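Two Hands, No Robot: Living With the Dasum Handheld Capture Kit

2020-11-30

The cheapest way to teach a robot arm a household task has usually been to put a person behind a second arm and have them drive the first. It is slow. A trained operator on a leader-follower rig needs several tries to open a drawer cleanly, and the rig has to be carried to wherever the drawer is. For a lab with one room and one robot this is tolerable. For anyone who wants data from many rooms it is the main cost of the project.

Dasum's answer is to leave the robot at home. The company's handheld capture kit is a pair of grippers that a person holds and works directly, one in each hand, with a marker cube mounted at each wrist and a head camera that sees both. The jaws match the shape of the jaws Dasum sells for its bench arms. The operator does the task, the software recovers where each gripper was and how far it was open, and the result is exported as a trajectory that an arm with the same jaws can be trained on.

We had two kits on loan from August and used them for most of the fall, in an office, a shared kitchen and a furnished test room. What follows covers setup, tracking, the grippers themselves, the software and the terms of the service plan.

Setup

The kit arrives in a hard case with foam cutouts. Assembly consists of clamping the cubes to the wrist plates, plugging in the cables and putting on the headset. The first calibration took us most of a morning. The printed manual gives the steps in the wrong order: it asks for the jaw calibration before the head camera has been registered, and the software then throws the jaw values away without a message. The online version of the manual has been corrected.

After that, calibration at the start of a session is short. Each gripper is opened fully, closed fully and turned slowly in front of the camera until the progress bar fills. The software will not record until both sides pass. It also insists on repeating the process whenever a cable has been unplugged, even for a moment, and there is no way to override this.

The kit is tethered. Cables can run to a desktop machine or to a small computer in a backpack, and the cable choice affects the work more than we expected. On the desktop setup the operator has to plan a route through the room, and anything that involves crossing from one wall to another means stepping over a line on the way back. The backpack solves this and adds weight. Our operators preferred it for anything longer than a tabletop task, and preferred to take it off between sets.

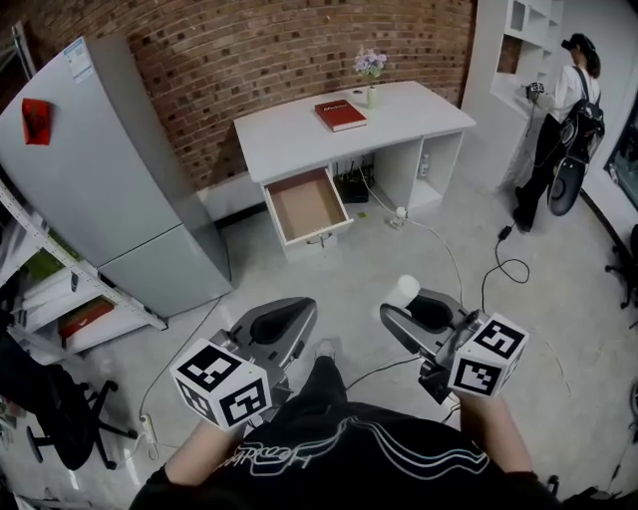
Tracking depends on the cubes being in view. Each face carries its own square marker, so the software needs only one clean face to get a position, and two or more to get an orientation we would trust. With both hands in front of the body this is nearly always satisfied. Trouble starts at the edges of a task. Reaching deep into a cabinet hides the cube behind the cabinet wall. Looking up to find the next object while the hands stay low takes both cubes out of the camera's view at once, and people do this constantly without noticing.

Short gaps are filled by interpolation and flagged in yellow on the timeline. Long ones split the recording. The threshold is adjustable, and the default is too generous: on a fast wrist turn it drew a smooth path that the gripper had plainly not taken. We shortened it on the first day and left it there.

Operators adapt. The habit to teach is to keep the head pointed at the hands until the grip is made, then look up, then move. It feels stiff at first and the early recordings look it. By the end of the first week the motion was natural enough that we stopped mentioning it in the briefing.

Lighting matters less than the manual suggests. Glossy floors and glass doors gave us no false detections. Direct sun on a marker face did cause dropouts, and closing a blind fixed them.

The grippers

The jaws close with a trigger linkage under the fingers. Travel is smooth and the return spring is firm. Held for a full set of recordings it becomes tiring, mainly in the hand that does the less interesting half of the job. Dasum sells a lighter spring as a spare part. It should be in the box.

Grip is good on cylinders, handles and anything with a rounded edge. It is poor on flat items lying on a flat surface. A sheet of paper on the floor or a closed book on a desk has to be tipped or slid to an edge first. This is a fair limit, as the arm with the same jaws has the same problem, and a recording that shows the workaround is more useful than one made with a better hand.

Drawers are the task on which the kit earned its keep. With a human wrist behind it, the jaw finds the angle on a handle without any thought, and the force comes in gradually. Our best operator recorded 32 usable drawer cycles in one sitting, including a different starting position for each. On our leader-follower rig, a comparable sitting ends well short of that.

The wrist clamps need attention. On one kit the left cube worked slightly loose during the second week. The position error was small and consistent, which made it hard to spot, and a batch of recordings had to be discarded. A drop of thread locker cured it. Dasum says clamps with a captive screw will ship with later units.

Software and export

The recording application is plain and mostly reliable. Start and stop are on a foot pedal or a spoken command. The pedal is better in a shared room. Each take can be labeled at once or left for review, and the review screen plays the head view beside a simple rendering of both grippers. It is easy to see when the two disagree.

Export covers Dasum's own format and a generic one with joint-free gripper poses. We fed the generic output to an Oyelaran bench arm fitted with Dasum jaws. The adapter plate is a separate purchase. Paths that stayed in front of the operator's chest transferred without edits. Paths that used the full reach of a person did not, as the arm could not follow, and the software gives no warning about this at recording time. A reach limit drawn into the review screen would save a good deal of wasted work. Dasum lists it as planned.

Two-handed takes share one clock and we found no drift between sides.

Price and service plan

A complete kit is leased at $645 a month with a minimum term of 6 months. That covers both grippers, the headset, the cubes, the recording license and replacement of worn jaw pads. The backpack computer is extra. Damage to the cubes is not covered, although the marker sheets can be printed and glued on by the customer if the cube itself is sound.

Support is by e-mail. Replies came within two working days, were written by someone who had read the question and in one case included a patched build.

Alternatives

The Drelten glove set costs less and is more comfortable. It records finger motion, which then has to be mapped onto a jaw, and the mapping is the customer's problem. For a lab with a multi-fingered hand it is the obvious choice. For parallel jaws it adds a step and a source of error.

Retmont offers a room-scale tracking service with fixed cameras and does away with the need to keep the hands in view. Accuracy is better than Dasum's inside a cabinet or under a desk. Installation takes up to a day per room, however, and the point of a handheld kit is that the next room can be started after lunch.

Verdict

The Dasum kit suits teams that already use its jaws or can mount them, and that need variety of place more than precision. Tighten the wrist clamps before the first session, shorten the interpolation threshold and order the lighter springs with the kit. Teams whose tasks take place mainly inside cupboards should ask for a trial before signing the lease.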